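Stellenangebote > Ausstellungswerkstatt > Kennziffer 254

Mitarbeiterin / Mitarbeiter (m/w/d) für Tischlerei und Ausstellungsaufbau in Teilzeit

Die Werkstatt Danden baut Vitrinen, Sockel und Einbauten für kleinere Museen, Bibliotheken und Stadtarchive. Wir sind derzeit sieben Leute und suchen zum nächstmöglichen Zeitpunkt Verstärkung für 25 Stunden in der Woche. Die Stelle ist zunächst auf zwei Jahre befristet, eine Verlängerung ist vorgesehen.

Anlass ist die Dauerausstellung im Haus Pletance, die im Februar eröffnet wird. Auf 1.127 Quadratmetern entstehen dort neue Wandverkleidungen, Lesepulte und Schubladenschränke für eine Sammlung von über 2.000 Landkarten. Der Zuschnitt läuft bereits, die Montage vor Ort beginnt im Dezember.

Ihre Aufgaben
Zuschnitt und Kantenbearbeitung von Plattenmaterial
Oberflächen schleifen, ölen und lackieren
Montage im Haus Pletance, später auch bei anderen Auftraggebern
Kleinere Reparaturen an vorhandenen Vitrinen
Führen der Materiallisten -- bei uns noch auf Papier

Das bringen Sie mit
Abgeschlossene Ausbildung als Tischlerin oder Tischler oder mehrjährige Praxis in einem vergleichbaren Beruf
Sicherer Umgang mit Formatkreissäge und Oberfräse
Führerschein Klasse B
Deutschkenntnisse, die für Absprachen auf der Baustelle ausreichen
Erfahrung mit Acrylglas ist willkommen, wird aber nicht vorausgesetzt

Wir zahlen nach Haustarif, bei abgeschlossener Ausbildung mindestens 19,40 Euro pro Stunde. Arbeitskleidung und Sicherheitsschuhe werden gestellt. Es gibt 30 Urlaubstage bei einer Fünftagewoche, bei anderer Verteilung entsprechend weniger. In der Werkstatt fangen wir um 7 Uhr an, auf Montage richtet sich der Beginn nach den Öffnungszeiten des Hauses. Übernachtungen kommen vor, in der Regel zwei bis drei im Monat. Fahrzeit ist Arbeitszeit.

Die Bewerbung schicken Sie bitte mit Lebenslauf und Zeugnissen an Prasanna Sarkar. Ein Foto von Ihnen brauchen wir nicht. Wer eigene Arbeiten zeigen möchte, kann bis zu fünf Abbildungen beilegen. Bewerbungsschluss ist der 31.10.22, danach melden wir uns innerhalb von zwei Wochen. Zum Kennenlernen gehört ein bezahlter Probetag in der Werkstatt.

Fachliche Fragen beantwortet Shafiq Hettiarachchi, Leitung Tischlerei, vormittags am Telefon. Die Durchwahl steht im Kontaktbereich -- bitte die Kennziffer nennen, da parallel noch eine Stelle in der Beleuchtung ausgeschrieben ist. 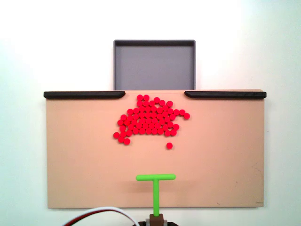 Reisekosten zum Probetag erstatten wir bis zur Höhe einer Bahnfahrt zweiter Klasse. Eingereichte Mappen senden wir nur zurück, wenn ein frankierter Umschlag beiliegt.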